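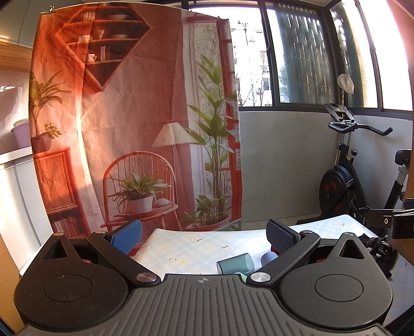
Slide 1: patterned cloth on the table

Talks > Religion and Print > Speaker notes
Search this site Enter keywords Go

Prayer by Mail: The Haker Almanac and Its Readers
Notes as delivered, 2021-03-31

Start with the postcard. Read it aloud, slowly: "Please send the almanac again, mine has gone to my sister and she will not give it back." Wait for the laugh. I love this card, and it gets us right to the question for today: what did people do with a cheap religious almanac once it was in the house?

Quick background for anyone new to this. Haker was a small press in Lollden that put out a devotional almanac every December. Saints' days, moon phases, a page of prayers for each month, plus ads for seed and stove polish (more on the stove polish later, it's wonderful). It went to subscribers by mail, 16 pages at first and 97 in the last issue.

SLIDE 2. The Zikier collection. 1,634 letters and cards from subscribers, kept in the order they came in. Say this clearly: these are the people who bothered to write. The quiet ones are missing and I can't get them back.

What they wrote about, in the order I'll take it:
- late or lost copies
- mistakes in the calendar (they caught everything!)
- prayers they wanted added
- money

Spend the most time on the prayers. 675 of the letters ask for one by name, or half remember one from childhood and hope the editors can fill in the rest. Read the Wysocka letter here. Wysocka was a farm settlement two days from the press, with no resident priest, and the families there used the almanac to run their own Sunday readings. They wrote back to say which pages worked when read out loud and which ones put the children to sleep. That's a lay congregation editing its own prayer book by mail, and I still get excited every time I open that folder.

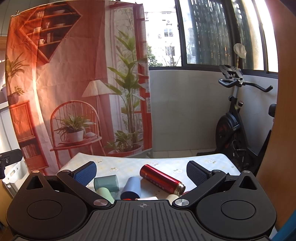

Slide 3: blue checked cloth, small white flowers

Pause for water.

Older histories treat almanacs as filler between "real" books. Push on this a little, kindly. The margins of surviving copies are full of births, frost dates, debts, and prayers marked with a cross in pencil. Show the page with the calf and the christening on the same line.

If time is short, skip the stove polish and go to the question of cost. The almanac was cheap, but the letters show up to four households sharing one copy, so subscription lists undercount readers badly.

Questions I expect: Was it approved by the bishop? (Yes for the prayers, no for the weather.) Are the letters online? Not yet. I have a handout with folder numbers by the door, please take one.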